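Drop-leaf table, leaf won't stay up
posted by Mali Pumphrey

Bought a secondhand drop-leaf table from Jarman, listed as "solid, 5 small marks." The marks I can live with. The left leaf sinks slowly all through dinner. 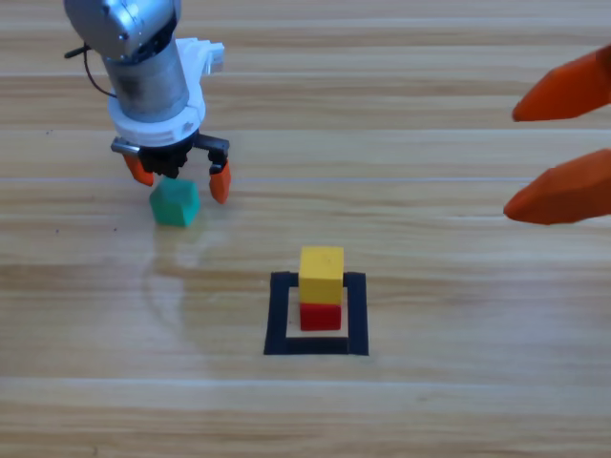

The support slides out fine but stops short of the leaf. Do I need a new hinge?

Naren
Probably not. Look at the pivot block first – they wear down on top. Glue on a thin strip of hardwood, clamp it for 24 hours, then sand until the leaf sits level.
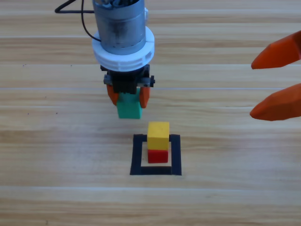 Check the hinge screws while you're under there. If they spin, pack the holes with glued matchsticks and put the same screws back.

Cirkell
Had one like it. Folded beer mat, 10 years, no complaints.

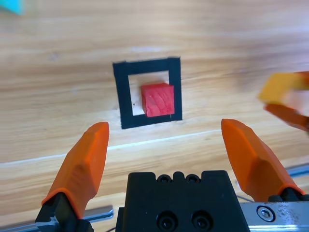
My wife says there were complaints.

Zirkovness
What Naren said. Don't use longer screws, they come out through the top. Ask me how I know.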